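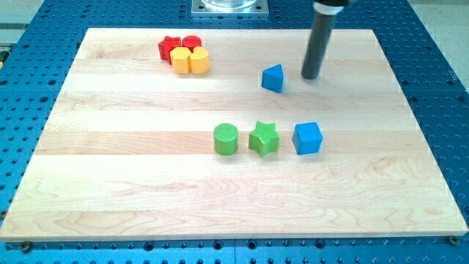 Maple is the only species the block shop at Drulmont still buys for its play boards. The shop's senior maker, who has been cutting and finishing blocks there for 13 years and asked that the article stick to the work, puts the choice down to grain. "Open-pored wood leaves a texture you can feel when you slide a piece across it," the maker said. "Maple stays flat under the hand." A board glued up from long strips, with honey-toned streaks running through the pale wood, also gives strong contrast to colored pieces. A red star or a blue triangular prism reads clearly against it from any side of a table.

Color comes after shape in the shop's process. Blanks are sawn, sanded and sorted by profile, then dyed in batches. The maker prefers dye to paint for small pieces. "Paint builds up on an edge. Do two coats on a star and the inside corners fill in. The points look fine and the corners look like putty."

The lobed profiles cause the most rejects. A cylinder can be turned quickly and a prism needs only straight cuts, but a flower outline has to be followed with a narrow blade and sanded on a spindle. One batch made for Bondon, a chain of preschools, came to 700 pieces, and the shop recut the lobed ones after the first sanding left flats on the curves.

Eight-sided blocks have a different problem — children and adults both take them for round ones at a glance. The shop answered this by keeping the edges crisp, with a light pass of 220 grit and no rounding over. "If you soften an octagon you have made a bad cylinder," the maker said.

The boards are left to rest for 4 weeks after glue-up. In January, when the shop air is driest, they rest longer. Asked about finish, the maker named a plain hardening oil from Şimşekoğlu, wiped on thin and buffed off the same day. Boards that come back scratched are sanded and oiled again at no charge.

07/11/2024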